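Will a robot ever put my groceries away?

2026-06-20

Every Saturday I haul the shopping in from the car, dump it on the kitchen counter and think the same thing: surely a machine could be doing this by now. I've been hearing it's nearly here since I was a kid! And I want it, I really do. I'd hand over the dishes tomorrow, and the laundry the day after.

But go and watch the things. Back in March I spent an afternoon at a Drunitz open day out in Pleravside, where an arm was unloading a dishwasher. It managed 6 mugs in 35 minutes. My neighbour's teenager is slow, but come on.

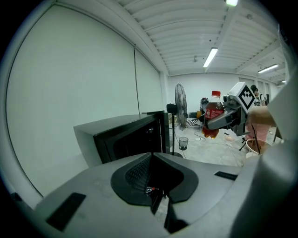 What gets me is how much we know with our hands. You pick up a bottle of pop and you've already sorted out how hard to squeeze, how full it is and which way it wants to tip, all while yelling at the dog. A machine has to be taught every bit of that, and then taught again for the milk jug (and don't get me started on a bag of spinach).

The shop floor is further along, I'll give them that. Drerkar has machines shifting cartons all day, same size, same shelf, good lighting. Lovely. My pantry has three shelves and none of them are level.

So my answer is no, not yet, and I'd be wary of anybody taking deposits. I'll happily eat my words when one of them can find the lid for the big yogourt container. Until then I'm keeping my Saturday chore, grumbling the whole way from the car.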